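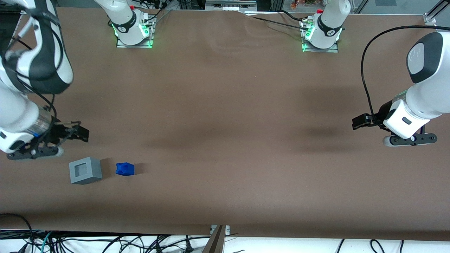 A slide background is the bottom layer of a slide in a presentation program, lying under all text, charts and video. It can be a plain color, a gradient, a pattern or a photo. Photo backgrounds are the hardest to read against, and the usual advice is to choose one with a quiet area where the title will go. In a photo of two white robot arms over a table covered in brown paper, one arm on each side, a short title fits over the bare paper between the grippers. Dark text is normally used on light areas and white text on dark ones.

In Workwood, a presentation program published by Hashmi, the background is set on the master slide and passed down to every layout. A single slide can override it. The program comes with 30 built-in backgrounds – most of them plain colors – and accepts the user's own pictures. 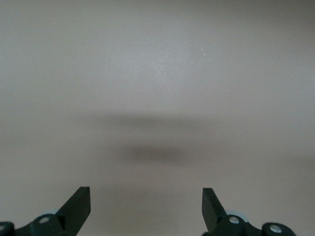

Pictures are stretched to fill the slide unless the user picks Fit or Tile. A transparency slider runs from 0 to 100 percent, and new photo backgrounds start at 20.

Animated backgrounds were added in the December release, known as Davthorpe. They play in a loop without sound and appear as a still picture in printed handouts. Files saved with an animated background open in older versions, but only the first image is shown.

Background sets are stored in theme files. The Stomevley theme library listed 261 of them in February 2025.

See also: Master slide, Slide layout, Theme (software)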